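Fashion Writing and Personal Style Blogs
Unit 8: Writing an outfit post
Instructor: Nerys Maddocks

Reading for this unit: course packet, pages 2 to 11, and the Gerura sample post. Bring a printed copy of your own draft.

1. What an outfit post contains

An outfit post has a title, at least one paragraph of text and a credit line. The credit line lists each garment with the store or label it came from. Readers use it to look for the same item, so it needs to be complete. If a piece is secondhand, write "secondhand" and give the label if it is still sewn in. If it was a gift from a company, write "gifted" next to that item and again near the top of the post.

Use the same order every time. For this class the order is outerwear, top, bottom, shoes, bag, jewelry. Name the garment first and the store second:

Coat: secondhand (Gilby)
Sweater: Nechyporuk
Skirt: made by me
Boots: Skaltell

2. Describing clothes

Most first drafts lean on "cute," "nice" and "great." Circle these words and see what can replace them. Fabric, cut, length and weight are all useful. "A brown skirt" could be many skirts. "A brown corduroy skirt that stops just below the knee" is close to one.

Fit is worth a sentence. Say what size you bought, whether you usually wear that size, and where the garment is tight or loose. Meinir Landeg's post on wide-leg pants (in the packet) spends half its length on the waistband, and it drew more comments than anything else she wrote that season.

Color names from store websites cause trouble. "Oat," "stone" and "mushroom" may all be the same beige. Give the store's name for the color once, then use an ordinary word.

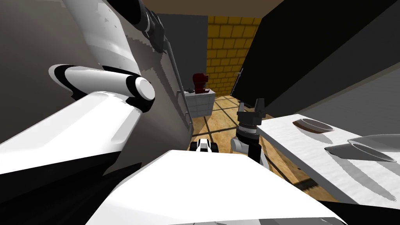 Rendered view, white arm panels and thin gray rod.

3. Season and weather

A spring post usually deals with layers. Say what the temperature was when you wore the outfit and whether you were outside for long. A light jacket over a dress may be fine at noon and too thin by 7 p.m. Posts that leave out the weather get the same question over and over in the comments.

If you write ahead, keep a note of when each outfit was worn. Caradog Phillips wrote up a linen suit in November and had to rewrite the opening twice before it made sense.

4. Price

Give the price you paid and say whether it was a sale price. A coat listed at $184 reads differently if you bought it for half that. Shipping and alterations can go in a separate sentence. Hemming counts as an alteration.
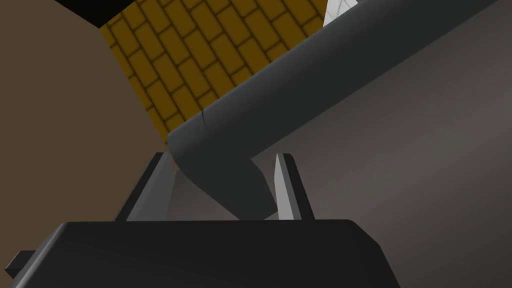

Should a post link to an item that has sold out?
Keep the credit, but remove the link or mark it "sold out," and suggest something similar if you know of one.

5. Draft exchange

Trade drafts with the person next to you. Mark any garment mentioned in the text but missing from the credit line, and any garment credited but never mentioned. Then underline the sentence that tells you most about how the clothes feel to wear. If you can't find one, write "fit?" in the margin.

Revised drafts go to Glenys Pumphrey in the department office before the next class. Late drafts will be read but won't get written comments.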